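Chapitre 5 - La petite salle de réunion

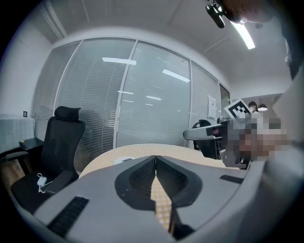
Le présent chapitre traite de l'aménagement et de la remise en ordre des salles de réunion de faible capacité. L'élève y apprendra à disposer les sièges autour d'une table ronde, à régler les stores d'une cloison vitrée et à relever les objets oubliés - chargeurs, câbles, documents - selon la fiche Nolte. Les exercices, établis par Letay Degefa, figurent à la page 34.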